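Magazin > Literatur > Kurzprosa

Der Abnahmebericht

Die Vergleichsprüfung der Handmodelle Sidness und Altik wurde im August 2025 in der Versuchsküche der Goltholm fortgesetzt. Frau D'Souza führte das Protokoll, Frau Mahlangu die Aufsicht. Beide siezten sich seit elf Jahren.

Vorgesehen waren 500 Griffe je Hand, überwiegend an flachen, runden Gegenständen. Die Altik hatte ihr Pensum erfüllt und war verpackt worden. Im Bericht stand über sie ein einziger Satz: Beanstandungen keine. Nun war die Sidness an der Reihe, Griff 320, gelber Deckel, rechte Hand am Rand, linke Hand geöffnet. 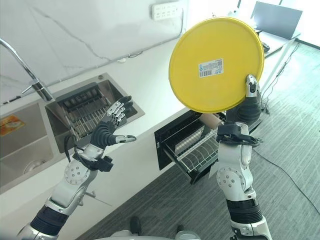
Goltholm - Abteilung Greiftechnik und Erprobung

"Die Haltezeit ist überschritten", stellte Frau Mahlangu fest.

Frau D'Souza prüfte den Ablaufplan. Der Befehl zum Absetzen war erteilt und von der Steuerung quittiert worden. Die Hand hielt den Deckel weiterhin aufrecht, die Unterseite nach vorn gekehrt, als sei er zur Einsicht vorgelegt.

"Welche Kennziffer trage ich ein?"

"Gibt es eine für Zögern?"

Frau D'Souza blätterte. Es gab die 923 für Schlupf und die 3924 für Verlust des Gegenstands. Für das Festhalten war keine Ziffer vergeben - man hatte es stets als Erfolg gewertet.

Sie warteten ungefähr so lange, wie man vor einer Amtstür wartet. Dann senkte sich der Arm, und der Deckel lag auf der Arbeitsplatte.

"Beanstandungen?", fragte Frau Mahlangu.

Frau D'Souza setzte den Stift an und ließ die Zeile frei.

"Griff 321", sagte sie.

Kommentare (4) | 17-mal geteilt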